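3.2 台面材料与反光对读数疲劳的影响

图3 白色台面,日间照明条件
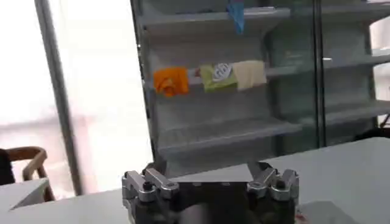 图源:Zallton 工作环境课题组,经许可使用

本节讨论台面。前一节(3.1)已经讲过灯具布置,这里不重复,只在必要处引用。

先说为什么单独拿台面出来谈。以往关于工作间视觉疲劳的文献大多盯着光源,色温、频闪、照度,做得很细。台面本身的反射往往一句带过,“浅色台面,哑光”,没了。可是长时间伏案的人,视野下半部分几乎全是台面。眼睛在纸面、仪表和台面之间来回跳,三者亮度差太大就累,差太小又看不清边界。这一点在我们的预调查里被反复提到,尤其是Astberg那边的受访者,抱怨最多的不是灯,是桌子“晃眼”。

材料与分组。台面分白色、浅灰、木色三组,白色组见图3。板材统一由Brastex供货,厚度一致,边缘处理一致。表面光泽度没有完全拉齐,木色组略高,这个问题后面还会提到,属于本研究的一个硬伤。每组工位的座椅、显示设备、纸张都相同。窗帘上午拉开,下午半拉,由各工位自行决定,事后看这条应该定死的,没定,下一轮改。

参与人员共176名,分布在Zallton、Astberg、Nieto三处工作间。每人完成9个时段的读数任务。任务内容是枯燥的:从印刷表格中抄录数值,核对,标记不一致的行。选这种任务是因为它接近实际工作,而且错误好统计。有人嫌无聊,中途退出的按缺失处理,不补招。

照度设定。台面中心处的目标照度为625勒克斯,周边不低于200勒克斯。数值在每个时段开始前由现场人员测量并记录,偏离过大时调整灯具角度后重测。Nieto的工作间层高较低,灯具离台面近,中心和周边的落差比另外两处明显,调了几次,勉强能用。

主观评分。采用自填问卷,时段结束后立即填写,项目包括眼干、眼胀、看字重影、头颈不适、注意力下降。另有一个开放问题,“今天的桌面给你什么感觉”,答案五花八门,编码花了不少时间。两名编码者独立完成,分歧处讨论解决,讨论不出结果的归入“其它”。

结果。白色组的眼胀评分高于浅灰组,这个差异在上午时段更清楚,下午变弱。初步的解释是窗光。上午窗帘拉开,斜射光打在白色表面上,视野下半部整体变亮,瞳孔收缩,再去看显示设备就觉得暗、发虚。下午窗帘半拉以后,两组的评分靠得很近。木色组的情况比较乱:眼胀不高,但“看字重影”一项偏高,而且个体之间差别很大。我们怀疑与木纹有关,纹理在余光里形成条状干扰,也可能就是前面说的光泽度没拉齐。两种解释目前分不开。

抄录错误方面,三组没有稳定差异。这个结果有点出乎意料,原本预期评分差的组错误也会多。回头看,任务时间可能不够长,人会靠努力把错误压下来,累是累了,但活还是干完了。也就是说主观疲劳先于绩效下降出现,这与多数关于监视类作业的观察方向一致。仅凭错误率来判断台面合不合适,是不够的。

开放问题的回答值得多写几句。白色组里常见的词是“干净”“亮”“冷”“刺”。有意思的是,“干净”和“刺”经常出现在同一个人的答案里。浅灰组的回答最短,很多人只写了“没感觉”或者“普通”。对台面来讲,没感觉大概是好事。木色组偏正面,“舒服”“像家里”,但同样这批人在重影一项上的打分并不低。喜欢和不累是两回事,做采购决定时常常被混在一起。

地点差异。Zallton和Astberg的结果方向相同,Nieto例外,三组之间几乎拉不开。层高是一个原因。另一个原因可能是Nieto的人员普遍习惯在台面上铺垫纸,我们在说明里要求撤掉,但执行的不彻底,有几个时段的记录表备注栏写着“垫纸未撤”。这些时段在主分析中保留,在敏感性分析中剔除,剔除后Nieto白色组的评分略有上升,方向和另外两处靠近,但置信区间很宽,不宜多说。

关于清洁。台面擦拭后的残留水痕会改变局部反光,白色和浅灰组尤其容易看出来。规程要求在时段开始前完成擦拭并晾干,使用同一种中性清洁剂。有一次周日的加测没有按规程走,擦完就开始了,该次数据整体作废。

局限。除光泽度和窗帘两点以外,还有:参与者的屈光状况是自报的,没有验光;年龄分布偏年轻,老花人群太少,而这恰恰是对眩光更敏感的一批人;7月的日照偏强,冬季能不能得到同样的上午效应,不知道。问卷的疲劳项目之间相关较高,分开报告主要是为了方便和既有文献对照,不代表它们真的是彼此独立的纬度。

对实践的含义,谨慎地说几条。靠窗工位如果要用白色台面,遮光措施应当和台面一起考虑,不要等人抱怨了再补。不靠窗的工位,白色与浅灰之间差别很小,按成本和耐污来选即可。木色台面在纹理较平、光泽较低的情况下可能可以接受,但本研究的数据支持不了更强的结论。已经装好白色台面又不打算换的,可以先试局部铺设哑光垫,Nieto那边的情况多少说明垫纸会起作用,虽然那不是我们设计出来的条件。

另外,台面面积与反射的关系本节没有处理。大面积的连续台面和小工位桌,进入视野的比例不一样,同一种材料给人的感觉也会不同。三处工作间的台面尺寸接近,没法比。这部分留给后续工作。

3.3 节转入座位朝向。朝向与台面颜色之间存在交互,部分数据会在那里再次用到,分组编号沿用本节,缺失值的处理方法也相同。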